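Wornmont Arm Group – minutes of the September 3, 2019 meeting
Kept by me again, so blame me for the spelling

We got going a bit late while the kettle sorted itself out. Seven of us round the bench, two apologies. May's minutes were taken as read, except that I'd written "Kingi" where I meant "Pisska" in the second item. Kingi is the two-arm rig, Pisska is the program that does the learning. Fixed now, sorry all.

Where we're up to. The count of saved demonstrations for the lolly task stands at 1,182, which got a small cheer. A fair few of those came from the long weekend when I had the controls more or less to myself (my thumbs have forgiven me). We agreed to throw out any run where the person driving stopped halfway to have a think – the program learns the thinking as well, and then the arm just hangs there like it's forgotten why it walked into the kitchen!

Lolly task. Most of the evening went on this one. The job is wrapped lollies into the steel bowl, either arm, one at a time. I've been starting with a red one and two green ones on the grey surface, both grippers open, nothing in the bowl yet.

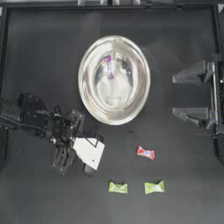

Minutes, vol. 2, no. 18

We had a good old argument about the bowl. It's very shiny, and one camp reckons the reflections will muddle Pisska. The other camp (me included) says people own shiny bowls and it may as well get used to them. Settled on keeping the steel one for the next 100 runs, then doing 20 with a dull plastic one and seeing if the results look any different.

Starting positions. I owned up that I keep putting the lollies down in much the same spot out of habit. From now on whoever is driving shuffles them between runs, and the colours get swapped too. Somebody asked if eating them counts as a reset. It does not.

Labels. We're moving the run notes over to Volunia so they stop living in my notebook. Each run gets the task, which arm did the grabbing and whether it worked. Dropped lollies stay in if the driver picked them up again – I think those are some of the most useful ones we have, and I said so at length.

Jobs before next time: I'll write up the Volunia headings, and the bowl camp will find a bowl. More lollies needed, same wrappers please.

We finished up with biscuits.

Comments (3)

benchpress: I still say the shiny bowl is trouble, but happy to be outvoted. Have a plastic mixing bowl you can borrow.

left_hand_driver: Can we note which hand the driver favours as well? I grab with the left arm nearly every time.

minutes keeper: Good one, adding it to the headings. And yes please to the bowl!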